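March, 6:10 am

Up before the alarm again. Tax stuff still in the shoebox. Told myself I'd do it by the end of the month and now it basicaly is the end of the month.

Roman called last night about the choir trip. Deposit has gone up to 300 each, and they want it before the bus gets booked. I said yes and then lay there doing sums. I have 738 in the account till payday, so it's doable, just tight. No new shoes then. Jayanthi says she'll split a room if I don't mind her snoring. I do mind. Said fine anyway.

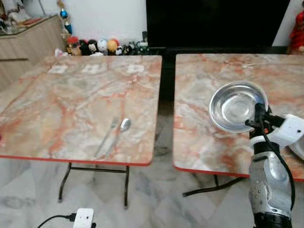 Also have to learn the alto line in the second piece by next rehearsal. The jump in the middle is awful, I land flat every single time. Sang it in the car, sang it in the shower, neighbor banged on the wall. Parvaneh sent a recording of just our part, played slow on her piano, and that helps a bit. Page 40 is where it all falls apart. Damian just mouths that bit, he told me so himself, and he's been in the choir longer than any of us!

To do: call dentist. Stamps. Find the black folder, Mr. Hamada wants evryone in matching folders this time. Water the fern. Ask Mom if she still has the big suitcase or if it went to my sister.

Coffee's gone cold. Bus in ten minutes, hair still wet. More tonight if I'm not too tired.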